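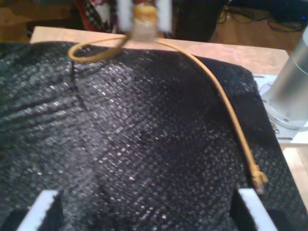
Anyone else make it to the Vokus open day?

cablegoblin
Posted 10 October 2022
Finally got to one of these after skipping the last two! I stayed way too long at the cable table, the one with the yellow Ethernet cable on the dark sparkly cloth. Two grippers, white fingers, one holding a plug. I know, I know, there was a bigger demo in the next hall with music and everything, but I pull network cable for a living and I could have watched that thing all afternoon. Pendo Rweyemamu was running it and she answered every dumb question I had (I had a lot).

Did anybody catch the numbers she gave at the end? I wrote 513 on my hand and now I can't remember what it's 513 of.

nchege
513 recorded runs with network cable. They want 500 more with other kinds before they change anything on the arms. That's Nassoro Chege here by the way, I was the guy asking about strain relief.

torque_aunt
I'll be the grump. I watched for twenty minutes and came away thinking my nephew could do it faster with mittens on. What's the point of a cable on a wrinkly cloth? Put it on a flat bench with a fixture and be done.

cablegoblin
Oh come on, the wrinkles were my favorite part! Have you ever been in a real closet? Nothing is flat in there. I've fished connectors out of insulation, out of carpet, out of somebody's coat once.

torque_aunt
Sure, but you have eyes and a bad temper. Shops like Fluteck buy fixtures for a reason. They pay for cycle time.

sevh
Bit of both for me. I do harness assembly, and a fixture is great until the part changes, then you're waiting on a new fixture. But I asked Pendo what success rate they'd want before showing it to a customer and she said 70 percent on the first grab. That's low! I'd get walked out of the building.

nchege
70 was for the loose cable only, Severyn. For plugging in she said 100 or it doesn't leave the lab.

sevh
OK, missed that, I was in the coffee line. Fair enough.

shemweta_fan
Did they let people drive it? At the Shemweta one you got to try the controls and I was so bad at it.

cablegoblin
Not while I was there, but I left before the late group. Sharon Ndung'u was taking names at the door, maybe ask her?

torque_aunt
They did for the late group. I had a go. It's harder than it looks and I'm still not changing my mind about the fixture.

cablegoblin
Ha! Did you get the plug?

torque_aunt
Third try.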